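Hrefna Kragh
Posted in January, 7:40 pm

Right, a few of you asked how the equipment planning is going for the Novbridge bench, so settle in with a cuppa, this will be a long one (sorry, you know what I'm like).

When we first sat down to budget, I had one line on the spreadsheet that said "robot arms" and a number beside it, and I felt very organised. Natnael Asfaw had a look over my shoulder and asked, very kindly, where the fingers were.

He meant the grippers! The quote from Trokow covered the arms and the controllers, and the grippers were a separate page that I had filed with the warranty papers. So that was a humbling afternoon.

Anyway, we've settled on planning for two arms at the one bench. I went back and forth on it for weeks, because a single arm is so much easier to pay for, but nearly all the sorting and handing-over jobs we want to try are nicer with a pair.

Next thing was consumables, and I'd like to put in a good word for toy bricks. Light, colourful, cheap to replace, and you can buy a tub of them at a garage sale for the price of a sandwich. I've budgeted more for the tub to keep them in.

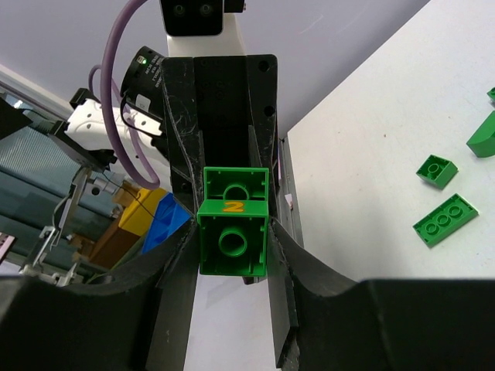
Equipment & Budgets

You can see the scuffing on those fingers, and that's the bit I wanted to talk about. Wear parts! I'd put nothing down for them in the first draft. Matte black shows every scratch, mind you, and a scratched finger can still hold a brick perfectly well, but the pads and tips do need replacing eventually and I'd much rather have a spare set in the drawer than be waiting on a parcel.

So there's now a line for spares, 4,000 dollars for the year, and it covers fingers, fasteners and a few cables. Natnael thinks it's generous. I think he's never had to ring a supplier and ask for a favour.

Cables, by the way, deserve a line of their own and I'll be giving them one next time. By the time you've run the power and the camera leads down an arm you've got a fair bit hanging off it, and lengths that looked fine on the drawing come up short once the wrist starts turning. Order the longer one. It's a few dollars.

Cameras were the other argument. Etlow quoted us for a nice overhead unit and I was quite taken with it, but from up there the gripper hides the very thing you're trying to look at. A view from down near the fingers is worth the money, in my opinion, so that's staying in the plan and the fancy overhead one has been pushed to next year.

Tamiru's delivery estimate is about 76 days for the second lot of parts, so if you're planning something similar, please put your order in before you paint the room, choose the chairs and so on. I did it the other way around and now I have lovely chairs.

I'll post the tidied-up spreadsheet once I've taken out the rude comments in column F. If you've budgeted for a bench like ours and there's a line I've missed, do let me know, I've still got a little room before it goes in for approval.

More from Hrefna
Choosing a bench height when everyone is a different height
What I asked Trokow before signing
Storage tubs, ranked by a very tired person

We use cookies to remember your settings and count visits. Accept all | Manage choices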